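How to measure a window for blinds without ordering twice

I have fitted blinds in Grukcombe for long enough to know that most people measure a window the way they measure spaghetti. Then the parcel arrives and the blind is a finger too wide, and a made-to-measure blind is no use to any other window on earth.

You need a steel tape measure, a pencil, something to stand on and a bit of patience. The cloth tape from the sewing box can stay where it is. 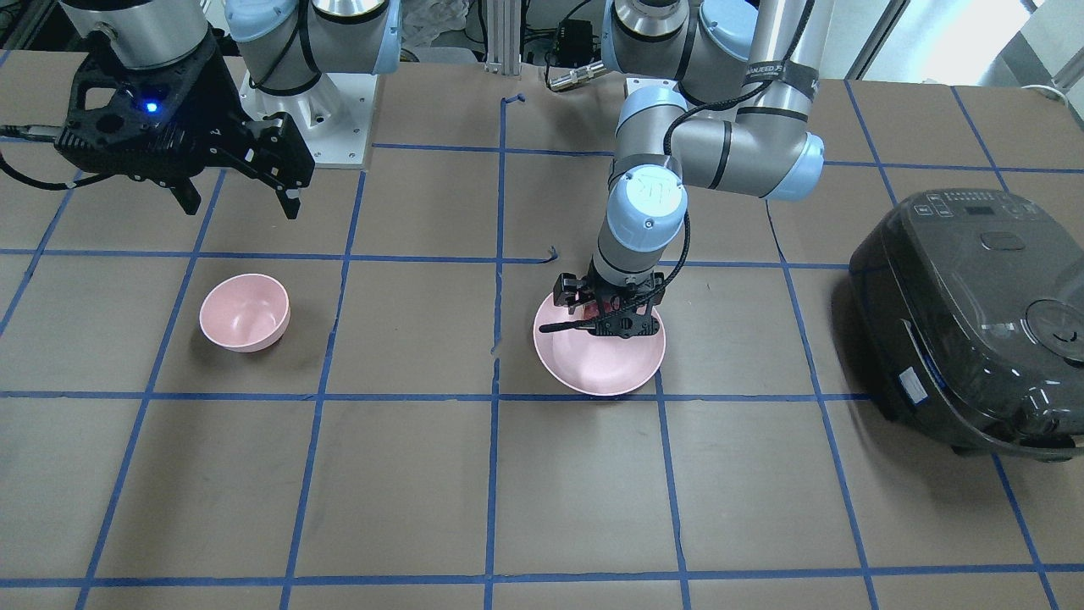
Windows & Blinds

First decide whether the blind will hang inside the recess or outside it. Inside looks neater. Outside blocks more light and forgives wonky plaster, so if your house is as old as mine, you may have your answer already.

For an inside fit, measure the width at the top, the middle and the bottom, and write down the smallest. Do the drop the same way, left, centre and right. Work in millimetres. Thoa Quan at Riquelme, who takes our orders, once had to ring a customer to ask whether he really wanted a blind 89 wide, and whether that was in centimetres.

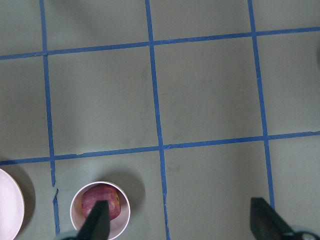 Handles and tiles are what catch people out. Open the window fully and see what sticks into the recess, then measure how far. If you can't picture where the blind will sit, mark its outline on the wall with masking tape and live with it for a day. Press it down properly, or it ends up like the blue strips here, frayed and curling at the edges, and you'll be measuring to a line that has wandered off.

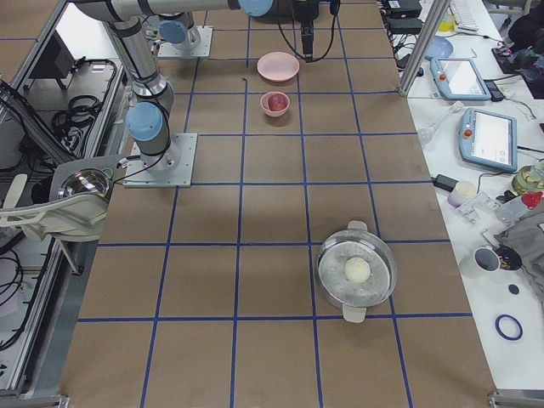 Outside the recess

Add 20 mm to the drop if there's a sill in the way, so the blind can rest on it, and more if there isn't. For the width, go past the opening on both sides as far as the wall allows. A recess of 800 mm is easy. A bay is three windows that dislike each other - measure each one separately and label your notes.

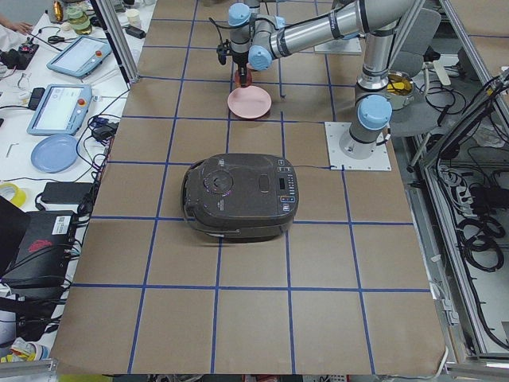 Rice cooker and pink plate on the papered table.

Lastly, tell the supplier which kind of size you're giving them, recess or exact. With a recess size they take off the clearance for you. Take it off yourself as well and you'll have a lovely strip of daylight down each side.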